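Levport, May

Up early to do the grippers before Yabsira Kumsa got in. The left one has been closing crooked since the middle of the week, one finger landing a hair ahead of the other, and I wanted it sorted before any more cloth work.

Took both yellow fingers off. The slots were full of lint, packed in hard. Picked it out with a wooden skewer and wiped everything down with a dry rag. The slide underneath had old grease on it gone brown, so that came off too, and I put on a thin smear of the Skoltix stuff from the tin. Too much last time, I think. It drags the fluff in.

The log says 1040 closes on this pair of fingers. Araya told us to change them at 2000, so they went back on. Wrote the count on the card. One screw had worked loose, and I did it up by hand, then a quarter turn with the driver. I must order spares from Clesusus, we are down to five.

Checked the gap with the feeler gauge, opened and closed it nine times, no sticking. Did the same on the right one, which only needed a wipe. The trigger on that one is still stiffer than I like but it comes back every time, so I left it alone.

Yabsira came at half past ten with buns. We went straight on to the long white cloth, one gripper each, and kept at it until lunch.
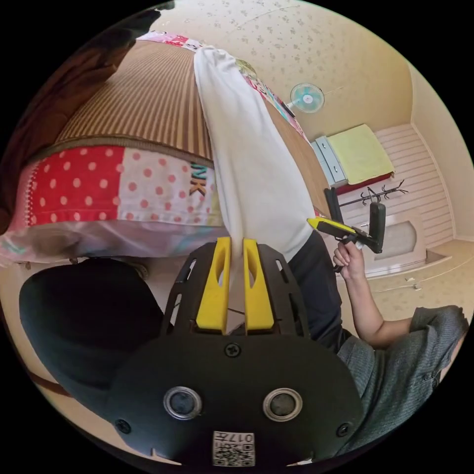 White cloth between the yellow fingers, second gripper on the right.

Afternoon was paperwork and a phone call about the charger, which is still not here. Put both grippers back in the case with the fingers open so the springs can rest. Tomorrow the camera mount wants looking at, and I need to buy more rags.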